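Henari Hard Wax Oil for Tables: Review After a Year of Use
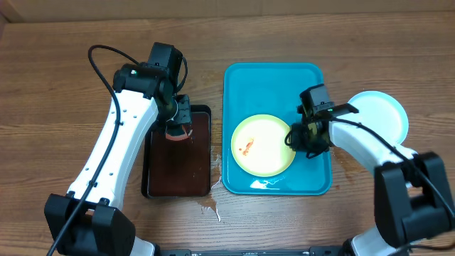 Wooden tabletop with a dark brown tray and a teal tray.

Posted December 12, 2024

I refinished our kitchen table last December with Henari Hard Wax Oil in the clear satin finish. The table gets used for breakfast, homework, bill paying, bread dough and most dinners, so it seemed like a fair test. I bought the oil myself at Govindasamy Hardware, and I have since used the rest of the can on a bench and a pair of shelves.

The table is a Skallier, bought secondhand, solid oak, with a factory coat that had worn through where people sit. The middle still had some shine and the two long edges were gray and rough. Lacquer is hard to patch. If you sand a worn area and put new lacquer over it, you can usually see the edge of the repair, and I didn't want to strip the whole top every few years. An oil finish can be touched up in one place.

What you get

The can is small and flat, with a press-on lid that needs a screwdriver. It cost $47. There is no applicator in the box, only a folded sheet of instructions in four languages. The English part is clear enough. It tells you to sand, vacuum, wipe, apply a thin coat, wait, buff off the extra, and repeat the next day.

You will need to buy pads. I used the white Irex pads, which come in a pack of five and hold together well. I tried a cotton rag on the underside first and it left lint in the finish. The lint came off with light sanding but it was an annoying start.

Prep work

This took the most time by far. I took the old finish off with a random orbit sander, starting at 80 grit, then 120, then 150. The Henari sheet says to stop at 150 for tabletops and not go finer. I was doubtful, as I have always gone up to 220 on furniture. I did a test on the bottom of the leaf with both. The 220 side was a little smoother to the hand before oiling and looked paler afterward, as if it had taken in less oil. I went with 150 on the top.

The old lacquer clogged the paper fast. I went through a full pack of 80 grit on the top alone. If your table has a thick factory coat, buy more paper than you think you need. I also missed a patch near one end, and it showed up as a light spot as soon as the oil went on. I had to let it dry, sand it back and start that section over. Wiping the bare wood with a damp cloth before oiling would have shown me the patch, and I do that now.

Applying it

The oil is thick, closer to honey than to water, and the wax settles. Stir it from the bottom for several minutes. I stirred it too little the first time and the first section looked thin.

Our kitchen was at 65 degrees, which is on the low side of what the sheet allows. I put a spoonful on the pad and worked it into the grain in sections, then went along the full length of the boards to even it out. After fifteen minutes I wiped off whatever was still sitting on the surface. It should feel almost dry when you are done wiping. Any oil left standing stays sticky, and I had a ring under one of the cross supports that stayed tacky for more than a week.

The first coat raised the grain slightly. I knocked it down by hand with a worn piece of 220 and put on the second coat the following evening. I did not do a third. The sheet says two is enough for oak, and I agree.

Smell and drying

The smell is moderate. It is like linseed oil with something a bit sharper on top. We kept a window open for two days and it was gone from the room by the end of the week, though you could still pick it up with your nose close to the wood for longer than that.

You can put light things on the table after a day. Full curing takes two weeks, and I would take that seriously. We ate at the counter for the first five days and then used placemats. A wet glass left on the table on day six made a pale ring. A glass left out in the spring, long after it had cured, left no mark.

Please be careful with the used pads. Oil-soaked pads and rags can heat up and catch fire when they are balled up in the trash. I laid mine flat outside on concrete until they were stiff.

How it looks

The color change is the same as you would get from wetting the wood. Our oak went from a dull beige to a warmer brown, and the grain stood out much more. The satin is low in shine. From across the room it looks like bare wood in good condition. If you like a glossy table, this is the wrong product.

It has darkened a little over the year. I keep a fruit bowl at one end and there is a faint lighter circle beneath it. I move the bowl around now.

How it has held up

Water: very good. Spills bead up and can be wiped off a few minutes later with no mark. The beading is weaker now at the spot where I sit and wipe the most.

Coffee and tea: good. Rings from a mug come off with a damp cloth. One that sat overnight needed dish soap.

Red wine and beet juice: fair. The beet juice left a pink shadow that faded over a few weeks. I could have sanded it out but left it alone.

Heat: poor. A casserole dish went down on a thin towel and left a cloudy patch. Use a real trivet. I do not think any oil finish would have done much better, but the label has a small drawing of a steaming pot on it and I think that is misleading.

Scratches: fair. Oil does not make the wood harder. Forks and the feet of a mixer have left dents and fine lines. They don't show as white scratches the way they did in the old lacquer, and they blend in after a while.

Trays and other things slid across the surface have not worn through it. I was worried about this because we slide a lot across that table. There is some dulling where serving dishes get pushed toward the middle. You have to look at it against the window to see it.

Cleaning

I use a damp cloth and a drop of mild dish soap, then a dry cloth. Henari sells a matching soap and I tried a bottle. It cleans fine, but I saw no difference between it and what was already by the sink, and I didn't buy another. Avoid spray cleaners with ammonia or bleach. A guest used one on a corner of the bench and it went dry and chalky there.

Touching it up

This was the main reason I bought it, and it works as promised. In October I repaired the cloudy patch from the casserole dish. I sanded a spot the size of a dinner plate with 150, feathered the edge with 220, rubbed in a thin coat and wiped it off. It was a little lighter than the rest for a month. Now I have trouble finding it. The whole job took less than half an hour plus drying time.

The lid is the weak point here. Once the can has been opened a few times the rim fills with oil and the lid stops sealing. By summer a skin had formed on top. I cut the skin out, strained the rest into a clean glass jar and had no more trouble. I would move it to a jar the day you open it.

Cost

One can did two coats on the table, with enough left for the bench, the shelves and the repair. There is still a little in the jar. With the oil, pads and sandpaper I spent less than I expected to, and a good deal less than the $235 a local shop wanted to strip and lacquer the same top. The shop job would have been harder and more even. It would also have been out of the house for two weeks.

I have used cheaper oils. A plain tung oil is less money but needs four or five coats and more days of drying. A wipe-on polyurethane costs less too and resists heat better. For a desk or a table that sees hot pans, I would probably go with the polyurethane.

Good points
Easy to patch in one spot
Natural look with low shine
Two coats are enough on oak
Handles water and coffee well

Bad points
Marks easily from hot dishes
Lid does not seal after a few uses
No applicator included
Two weeks to cure fully

Rating: 4 out of 5

I took off one point for the heat marks and the lid. The bench is due for a new coat in the spring, and I plan to use the same oil on it. I may try the matte version on the table leaf, which is stored in a closet and still has its old finish on the top side.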